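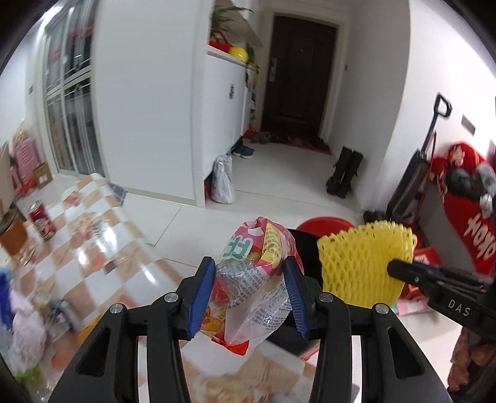
Checkered oilcloth on the table, snack bag, drink can. Craft table mood.

Okay, sock heel thread. I've been knitting socks since August and I finally have opinions, so settle in.

Background: I was a scarf person for years. Flat things only. Then Seema Jaiswal handed me a set of tiny double-pointed needles at knit night and said "just try a cuff." That was 3 pairs ago.

First pair was the Clirnby pattern everyone starts with. Plain cuff, plain leg, heel flap, done. The leg took me forever and I loved every minute of it. Then I got to the heel and put the whole thing in a drawer for a month.

What scared me was picking up stitches along the flap. I kept getting a hole right at the corner, big enough for a toe. I fixed it with a bit of yarn and a darning needle and a lot of muttering.

Second pair, I picked up one extra stitch in the gap and knit it together with its neighbor on the next round. No hole! Birgit Wendt told me this in a comment and I would like to send her a cake.

Also slip the first stitch of every flap row. I skipped it on one sock of pair one (didn't see the point) and that edge was a mess to pick up from. The other sock was so much easier that I went back and reread the pattern, and yep, there it was in line two.

Pair three is a short row heel from the Diltano booklet. Wrap and turn, wrap and turn, then come back and pick up all your wraps. It looks gorgeous in self-striping yarn. It fits me terribly. I have a high instep and it pulls right across the top of my foot.

So if your foot is like mine, do the flap and gusset and make the flap a little longer. The pattern says 23 rows, I now do 27 and the sock goes on without a fight. Yes, I know most flaps have an even number of rows, I end on the purl side and it works out fine, please don't write in.

Yarn talk. I used Pathak sock yarn for the first two pairs, wool with some nylon. It's splitty on sharp needles but it wears well. The Clivska I'm using now is softer and fuzzier, and I already see pilling on the ball of the foot. Pretty, though. Really pretty. I bought another skein, I have no willpower.

Several people asked about magic loop versus double points. I've tried both! I like double points for the leg and a long circular for the gusset, and I swap in the middle of a sock, which makes Devendra Bisht wince every time he sees it.

Second sock syndrome is real, by the way. What works for me is casting on the second cuff the same evening I graft the first toe, even if it's just four rows of ribbing before bed.

Next up is an afterthought heel. You knit a line of scrap yarn where the heel goes and keep going to the toe, then come back and pull the scrap out later with live stitches hanging there. Sounds awful. I'm starting tonight.

If you have a favorite way to close up the corners on one of those, reply with it, I'll be reading while I wind yarn.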